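Fultum – Handgeführtes Greifersystem für Demonstrationsaufnahmen
Produktinformation und Hinweise zur Beschaffung

Übersicht | Lieferumfang | Planung | Bestellung | Ansprechpartner

Das Fultum-System ermöglicht die Aufzeichnung manueller Greifvorgänge ohne stationären Roboterarm. Es richtet sich an Hochschulen, Forschungseinrichtungen und Entwicklungsabteilungen, die Trainingsdaten für Greif- und Ablageaufgaben an wechselnden Orten erheben möchten. Der Vertrieb im deutschsprachigen Raum erfolgt über Ekico, die technische Betreuung über den Standort Rillville.

Ausführungen

Das System ist als Einzelplatz und als Doppelplatz erhältlich. Der Einzelplatz umfasst einen Handgreifer mit integrierter Weitwinkelkamera. Der Doppelplatz enthält zwei Handgreifer sowie eine Kopfkamera mit verstellbarem Gurt. Eine nachträgliche Erweiterung vom Einzel- zum Doppelplatz ist möglich, sofern beide Greifer denselben Firmwarestand aufweisen.

Für Aufgaben, die an einem gewöhnlichen Schreibtisch oder in einer Wohnumgebung aufgenommen werden, sind keine baulichen Veränderungen erforderlich. Die Referenzmarker werden als bedruckte Karten geliefert und lassen sich rückstandsfrei entfernen. 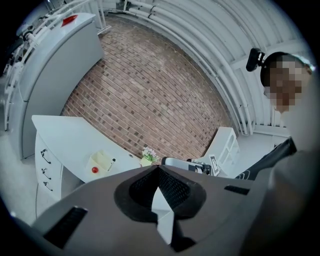
Einsatz am Schreibtisch: Handgreifer im Vordergrund, ein weiterer Greifer neben einer Markerkarte, Kopfkamera an der Person rechts.

Lieferumfang Doppelplatz

Handgreifer mit Weitwinkelkamera, 2 Stück
Kopfkamera mit Gurt
Satz Markerkarten, 30 Stück
Ladestation und Netzteil
Transportkoffer
Software Oda, Lizenz für einen Arbeitsplatz

Ersatzgreifbacken sind nicht enthalten und sollten bei regelmäßigem Betrieb mitbestellt werden. Erfahrungsgemäß wird dieser Posten in Förderanträgen häufig vergessen – eine spätere Nachbestellung ist dann nur über das laufende Verbrauchsbudget möglich.

Hinweise zur Budgetplanung

Neben der Geräteausstattung sind Speicherplatz, Einweisung und Wartung zu berücksichtigen. Die Lizenz für Oda wird jährlich verlängert und ist als wiederkehrende Ausgabe anzusetzen. Einrichtungen, die eine Anonymisierung von Gesichtern in den Aufnahmen benötigen, bestellen bitte das entsprechende Zusatzmodul. Es ist in der Grundlizenz nicht enthalten.

Die Lieferzeit beträgt neun Wochen ab Auftragsbestätigung. Angebote behalten 30 Tage ihre Gültigkeit. Bestellungen, die noch im laufenden Haushaltsjahr abgerechnet werden sollen, müssen entsprechend frühzeitig eingehen. Für Leihgeräte beträgt die Mindestmietdauer 29 Tage. Die Miete wird bei anschließendem Kauf zur Hälfte angerechnet.

Einweisung

Die Einweisung findet in den Räumen des Auftraggebers statt und ist für bis zu neun Personen ausgelegt. Sie umfasst Kalibrierung, Aufnahmebetrieb und Datenexport. Ein Tisch mit freier Arbeitsfläche und ein Stromanschluss sind vom Auftraggeber bereitzustellen.

Ansprechpartner

Angebote und Vertragsfragen: Olga Leiva
Technische Beratung: Atif Warraich
Leihgeräte und Einweisung: Masaru Hosoda

Bei schriftlichen Anfragen geben Sie bitte die gewünschte Ausführung, den Aufstellort und die Rechnungsanschrift an. Die aktuelle Preisliste gilt ab Mai und wird auf Anforderung zugesandt.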